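Section 3: Clearing food off the seats

The Flumstead chair's label calls its seat "spill friendly." We would not lean on that. Fruit juice finds the seam.

1. Clear a space on the Skirkside round table first.
2. Lift the plates one at a time, using 2 hands.
3. Set each plate down at least 13 cm from the table edge.

Caution: Sosix says cords may cross a walkway if they lie flat. They seldom stay flat. Look down before you carry anything.

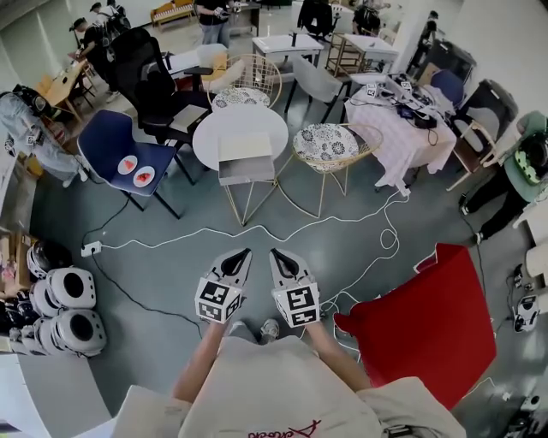
Two plates on the navy blue seat, near the round white table.
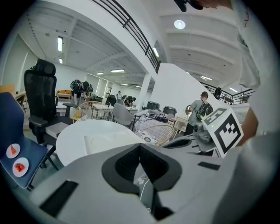 Can a damp cloth replace the Moldovan cleaner?
For fresh juice, plain water does the job. The cleaner promises more for old stains, though we saw little difference after 2 tries.

Note: Let the seat dry before anyone sits.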